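Sérgio Matos had the coffee on before I got my shoes off, and he had already started talking about the judge. He is one of the neighbors behind the long-running case over the footpath at Carrilho, and he has the kind of voice that makes you pull your chair closer.

"People think we went to court because we like a fight," he said, pushing the sugar toward me. "I had never been inside a courtroom in my life. I had to ask my niece what to wear!"

The path runs for 200 yards along the creek, from the old boat ramp down to the swimming spot, and families in Carrilho have walked it for as long as anyone can remember. Then Benderari, the company building the new cottages on the bank, put a locked gate across the top end and told everyone the land was private. Sérgio wrote the company a letter, then another one, and then (he is a patient man, but there are limits) he knocked on doors. By the end of August he had 14 households signed up to bring a claim.
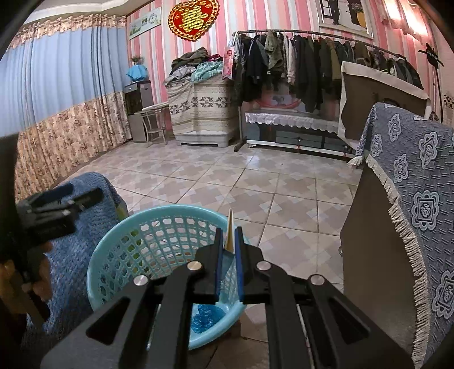
A laundry basket beside a blue knitted cover.

I asked him what the first hearing was like. He laughed and shook his head.

"Quick! We waited all morning in the hallway, and we were in front of the judge for 35 minutes. Our lawyer wanted the gate opened until the full trial. Their lawyer said if people kept walking through, somebody would get hurt by a truck. And you know, I sat there and thought, well, he has a point about the trucks."

The judge seems to have thought so too. The order she made lets the neighbors use the path in the evenings and on weekends, when the crews are gone, and it keeps the gate locked the rest of the time. Both sides have to live with that until the trial. Sérgio calls it half a sandwich, though he says he was hungry enough to take it.

Money has been the harder part. The filing fees and the survey came to $3,792, and the neighbors split the bill between them, with a few of the better-off families quietly putting in more. 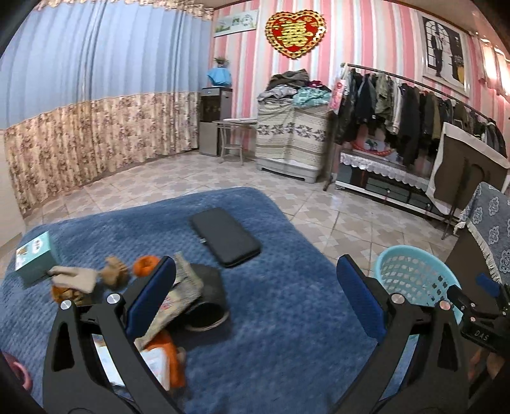 "My wife said, that was going to be our new stove," he told me. "I said, Maria, we can cook on the old one. She was not happy with me for a while, I will tell you that. But she was the one who found the old map, so now it is her case more than mine."

The map is a hand-drawn plan of the creek, and it shows a dotted line marked "way to water." Benderari's lawyers say a dotted line proves very little. The neighbors' surveyor thinks it matches the path almost step for step, and both of them will get their say at trial, which is set to begin in the spring.

Sérgio walks down to the swimming spot most evenings now, as the order allows, and he asked if I would like to come along. We went slowly, because he stops to talk to everybody, and he was still telling me about the map when we reached the gate.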